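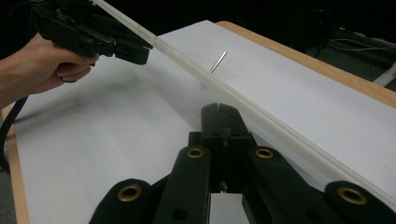 Every July somebody asks me when the shop floor runs itself, and every July I say not yet. Three years of saying it now. The big dumb lifts, sure - machines have had those since before I started. It's the small stuff that stops them. A thin little pin, copper colored, next to a long strip of milky plastic with ridges down it, and still a person's hand around the handle of the gripper. That hand is the whole argument.

We do fittings at Breltside. Trim, channel, clips, pins. Adonik came through with a demo arm and it was good, realy good, at picking up the same block from the same spot. Then we gave it a strip of channel. Long floppy thing, you hold one end and the other end goes wherever it wants. Two tries out of 5 it got the strip where it should be. My slowest day is better than that, and I have bad days.

Pladwood bought one anyway. Fine. Their parts are square and stiff and come in trays. Ours come in a bag.

And the house stuff, forget it. Folding, socks, the drawer with the batteries and the string in it. Same problem as the pin - small, odd, never lying the same way twice. People see a video of a towel getting folded and figure the dishes are next year. Who set up the towel? How many takes?

I'm not against it. I'd hand over pins tomorrow, my thumbs would thank me. But the Gudeta people quoted us 4 months to "full line autonomy" and I want to know wich line they were looking at. Show me a bag of mixed pins, tipped out on a bench, no tray. Then let's talk price.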